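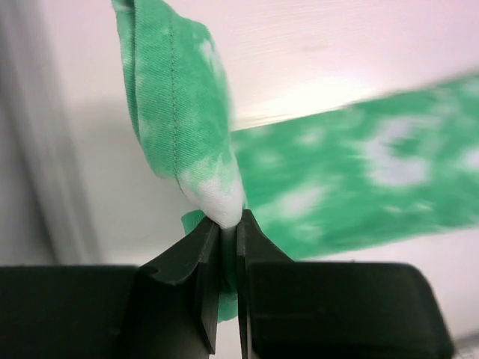
Tie-dye

Tie-dye is a group of resist-dyeing methods in which cloth is folded, twisted, bunched or bound before dye goes on. The bound parts take little or no colour. Undone, the cloth shows a pattern – rings, stripes, blotches, clouds – that can be steered but never fully repeated. The word is used for the method, the cloth and loosely for the look, including prints that only copy it.

Contents
Terms
Principle
Cloth and dyes
Patterns
Twill and heavier cloth
Fostden works
Washing and care
Printed imitations
See also

Terms

Older names differ by region and often refer to one technique only. Bandhani (India) is tiny tied points. Shibori (Japan) is a wide family – stitched, clamped, pole-wrapped, bound. Plangi and tritik come from Malay and Javanese usage, the first for tied work and the second for stitched. "Tie-dye" in English is a twentieth-century word and tends to be used for the bright multi-coloured sort. Some writers keep it for that only. Most don't.

Principle

Dye needs contact. Where cloth is pressed hard against itself, or wrapped with thread, cord or rubber bands, the liquid gets in slowly or not at all. Edges of the resisted area are soft because dye creeps along the fibres before it fixes. Tight binding gives a crisp edge, slack binding a blurred one. Wetting the cloth first slows the creep and evens it out; dry cloth drinks unevenly and gives a harsher, more broken pattern.

Two directions of working. Dye on white, where the bound parts stay pale. Or discharge, where already coloured cloth is bound and bleached, and the bound parts stay dark. Discharge work on black cotton often comes out rust or orange, depending on the dye underneath.

Cloth and dyes

Cotton, linen, viscose and other plant-based fibres suit fibre-reactive dyes, which bond in an alkaline bath at room temperature (soda ash is usual). Wool and silk want acid dyes and heat. Polyester takes neither and needs disperse dyes, near boiling or above. Blends come out paler, as only part of the yarn takes up colour. Polyester sewing thread in a cotton garment stays whatever colour it was – seams on dyed shirts are often white for this reason.

Indigo is separate. It is not soluble in its blue form, so it is reduced in a vat, goes on yellowish green, then turns blue in air. Repeated short dips build the shade. Not one long one.

Greens are commonly mixed from a blue and a yellow, and the two may travel at diferent speeds through the cloth. Result is a halo, yellow or turquoise, round the pale areas. Some dyers dislike it and use a ready-mixed green, which can still split. Others leave it alone.

Patterns

Spiral – cloth pinched at a point and turned flat into a disc, bound in wedges. The best known.

Scrunch or crumple – cloth pushed together at random, bound loosely. Gives blotches and speckles, with larger clouds where a fold sat deep in the bundle. Usually one colour on white. Easiest to do, hardest to do twice.

Pleat – accordion folds, bound at intervals, for stripes.

Stitched – running thread pulled up tight, then cut out after dyeing. Slow. Finest line.

Clamped – folded cloth between blocks. Squares, triangles, repeat shapes.

Ice – powder dye scattered on ice over the cloth and left to melt. Colours split as they go down. Recent, mostly a home method.

Twill and heavier cloth

Light plain-weave cotton is the usual choice and most instructions assume it. Twill behaves otherwise. It is denser, folds thicker, and the inside of a bundle may get no dye at all, so white areas tend to be large. The diagonal rib also shows in the finished work, with lighter threads visible between the dyed ones where colour has not gone right through the yarn.

Long narrow pieces – sashes, scarves, trouser legs – are generally scrunched along their length or rolled.
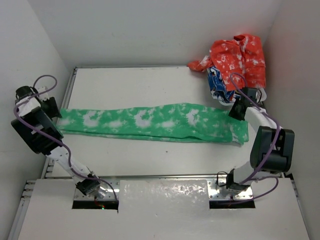 Double layers need care, whatever the shape. If a piece is dyed already folded or sewn, the under layer copies the upper one faintly, and the fold itself may come out as a darker line where dye has pooled. Turning the bundle part way through helps. So does more liquid, up to a point. Sewn hems are the worst for it, being several layers thick, and many workshops hem after dyeing.

Fostden works

One of the better recorded small producers was the works at Fostden, which dyed bound cotton for the shirt trade under the name Calvo. The works took in cloth woven at Mellau and at its busiest tied around 400 lengths a week by hand. A surviving pattern book lists 834 entries, many of them the same pattern in another shade. Only 12 are marked as regular stock. The book went to the textile museum at Pliltinow, where it was shown one July and has since been in store. It was rebound at some stage and the page order is not original, so dating the patterns from it is unsafe.

The works used two vats, one kept for blues and greens. Binding was with waxed cotton tape, not string. Samples in the book still have tape marks – short pale bars across the main pattern – which were treated as a fault at the time and are now the easist way to tell Fostden cloth from other makers'.

Washing and care

Rinse cold first, until the water is nearly clear, then wash hot to shift loose dye. Bindings come off after the cold rinse, not before, or loose colour runs on to the white. First few washes apart from other clothes. Reactive dyes on cotton are fast after that. Sunlight fades most of them, turquoise less than some. Chlorine bleach strips nearly all.

Printed imitations

Screen and digital prints of tie-dye are common and cheap. Check the reverse: bound work normally shows on both sides, print mostly on one. Look for a repeat as well. A printed pattern comes round again somewhere along the cloth, and it may run straight across a seam allowance or stop dead at a seam. Neither test is certain. Heavy cloth dyed from one side can be nearly white on the back.

See also

Batik
Ikat
Resist dyeing
Discharge printing
Indigo vat

Page last edited 16/11/2021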